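Foken Kids | Food and Farms

Home - Read - Make - Ask us - Grown-ups

Why do potatoes and bok choy have different boxes?
Written by Chaltu Habte

When you play shop, the first job is to sort the vegetables. Real shopkeepers do this every morning. They do not put everything in one big pile, and there are good reasons for it.

Let us begin with potatoes. A potato grows under the ground and it is hard and strong. You can put many potatoes in one crate, one on top of the other, and they will not mind. But potatoes do not like light. If they stay in the light for too long, they turn green, and then we should not eat them.
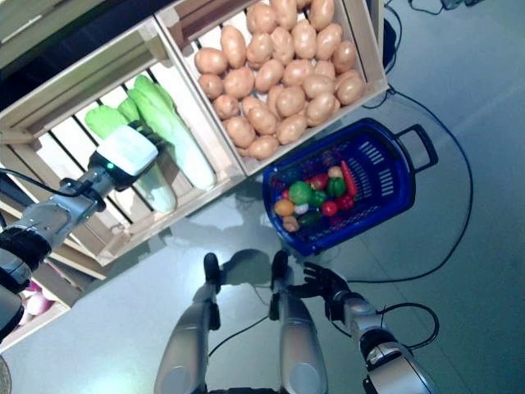
Bok choy is a different kind of vegetable. It is a cabbage that first came from China. It has thick pale stalks and green leaves, and the leaves are soft. If you put heavy potatoes on the leaves, they will break. So bok choy likes a crate with plenty of space, where the air can go between the slats.

Carrots and green peppers can share a basket for a short time, for example when you carry your shopping home. A carrot is a root. A pepper is a fruit, even if we call it a vegetable, and you can find the seeds inside it.

Now try it with your play food. Take 2 crates and a basket. Which vegetables are heavy? Which have leaves? Put the heavy ones together and give the leafy ones their own place. Then ask a friend to come and buy something for dinner.

Read next
What is inside a pepper?
How a carrot grows
3 soups from the market at Cotow
Make a paper shopping bag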